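The Green Box

I bought the box in October at the Holtside flea market, from a table that otherwise held doorknobs. It was dark green on the outside and beige on the inside, with a little metal clasp on the front that closed with the best click I had ever heard in my life. I opened and closed it so many times that the woman behind the doorknobs started to laugh. I paid her, and I carried it home on the number 2 bus, sitting on my knees like a cat.

You have to understand that I had never owned a jewelry box. I had jewelry, oh, I had plenty of it! It lived in saucers, in coat pockets, in an egg cup, in the toe of a hiking sock. My grandmother had left me a tin of chains so tangled together that they came out as one single lump, and I had kept them that way for years, telling myself that a rainy afternoon would come along and I would sit down with a pin and a cup of tea.

And then there was the box, with its rows and its compartments and its padded rolls for rings, and I suddenly wanted everything I owned to have an address. I went around the apartment with a mixing bowl, gathering. I found an earring behind the radiator that I had mourned at the time. I found its partner two days later in the flour drawer, and I danced in the kitchen - really danced, with a wooden spoon.

The chains came first. I spread a dish towel on the table, turned on the lamp, and tipped out the lump. I had the pin. I had the tea. An hour later I had one free end as long as my thumb, and I was as happy as I have ever been. People think untangling is dull, but there is a moment when a knot that has been sulking at you for twenty minutes just lets go, and the whole thing slides apart in your fingers like water. I would get up in the middle of the night for that feeling. A few times I did.

By winter I was hooked on other people's boxes too. I wanted to see how they used the slots, whether they put chains in the lid or in the tray, and what they did with brooches. I wrote to everyone I could think of, and on Thursday, January 3, 2019, a letter came from my cousin, who knew all about my new passion. "Look at the green one," she had written across the top. "Isn't it yours?"
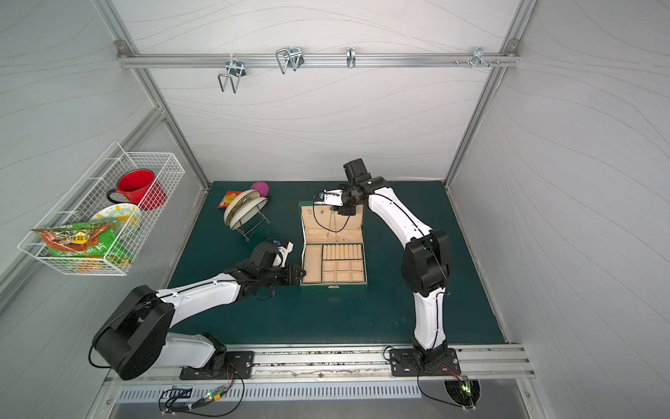
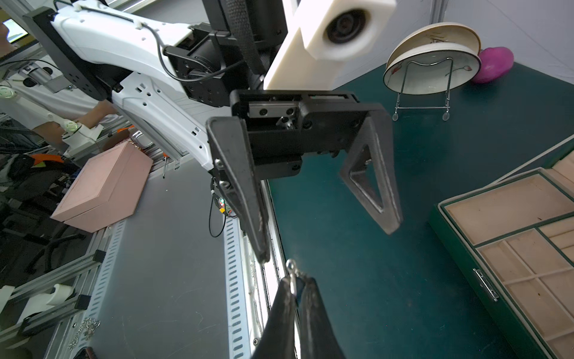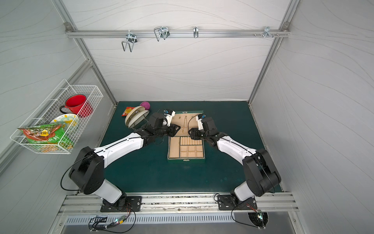
I had to sit down on the stairs with my coat still on. Green and beige, the clasp, the compartments! I went and got my own box and set it on the step beside me and opened the lid, and we read the rest of the letter together, the box and I.

My cousin said the slots had given everybody a lot to talk about. Long chains were the trouble. Put one down in a narrow slot and it climbs right out again over the side, and if you fold it up small enough to stay, you have made tomorrow's knot. She wanted to know what I did. Me! In all my life I had never been asked for advice on tidiness, and I took the stairs two at a time to find a pen.

I wrote her four pages. I told her about laying the chain out straight first, full length, on something soft, and fastening it before you lift it. I told her that a fastened chain is half as likely to get into mischief, and that you should lower it in from one end, slowly, so it finds its own way down. Rings are easy, I wrote, rings want to be put away, they practically jump into the roll. Bracelets need the wide places. Earrings have to go in as a pair or you will end up in the flour drawer like I did. I drew a diagram. I drew a second diagram with arrows.

Then I got to the bottom of page four and realized there was one compartment I hadn't said a word about, the small square one in the corner of my box, and I stopped with the pen in the air.

Nothing was in it. I had filled every other space and given each one its own proper tenant, and I had left that one alone without ever deciding to. I went and looked. The lining was a shade paler there than in the others, as if it had been covered up for a long time by something small and flat, back when the box belonged to the person before me.

I thought about it all through supper. Maybe it had been a medal, or a locket, or a button from a uniform. I tried a few of my own things in it. The turquoise pin was too tall for the lid. The charm from my old Caten skating club bracelet fit, but it rattled, and I didn't care for the sound.

In the end I went back to my grandmother's tin. I had thrown nothing out, of course, and in the crease along the bottom, where the metal was folded, there was a glint. It took the pin and a good deal of coaxing. What came out was a tiny flat key, no longer than a fingernail, with the number 332 stamped on it and a bit of red thread through the hole. I had no idea what it opened. I still don't! It might be a diary, or a locker at the old Zakaria baths, where she swam every morning until she was eighty and where they kept the keys on red thread when I was little.

I set it in the corner compartment. It lay perfectly flat and covered the pale patch, all but a sliver at one side.

I closed the lid, and there was the click. Then I opened it right up again, just to see everything lying there in its place under the lamp, the chains and the rings and both of the earrings, and the little key with its thread. I must have stood there until the dishwater went cold.

Before bed I added a line to the letter, squeezed in sideways along the margin because there was no room left. "Leave one slot empty for a while," I told her, "and see what turns up." I put on two stamps to be safe, and ran down to the mailbox in my slippers.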